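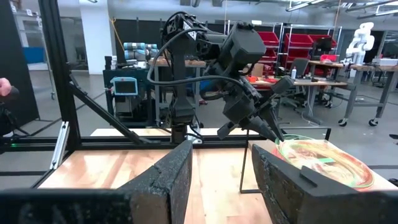 The two-arm table in the student robotics lab at Makwood, with the glass plate and its wire stand.

Filed under: Campus Visits

August 17, 2020

Our club spent an afternoon at the Makwood robotics lab, where the summer project class was finishing its last week. We had asked in December and got a place on the list in June. The drive from Grelberg is 21 miles, and parking is behind the main building, next to the loading dock.

Sawsan Chidiac teaches the class and met us at the door. She has 5 students this term, working in one team on a project they call Kevberg. The task is to have a pair of robot arms pick up a plate and set it in a stand. The plate is clear glass, with red, orange and green swirls on it. Glass is hard for the cameras, the students told us, and the painted parts help them find it. They started the summer with plastic plates and moved to glass in July.

One student drives the arms by hand while the computer records each try. They had 304 tries saved when we came and wanted about 400 before training again. A try that goes wrong is kept too, but in a separate folder. We watched for most of an hour. It is slow work - pick up, place, reset the table, start over.

The gripper fingers have a rough black surface. Our members asked more about those than anything else, mostly what they cost and how often they need changing. Sawsan said the class has $200 a term for small parts and that fingers use up a good share of it.

The room itself is large, with a concrete floor and long benches. There is a white humanoid robot toward one side and another arm on a cart with its own teach pendant. The class does not use either one until the second term.

We ended with questions in the Jaber room upstairs. The students present their results next week and will send us the slides. Members who want to go on the next visit should sign up at the September meeting - the lab takes small groups only.

This site uses cookies to remember your settings. By continuing to browse you agree to our use of cookies.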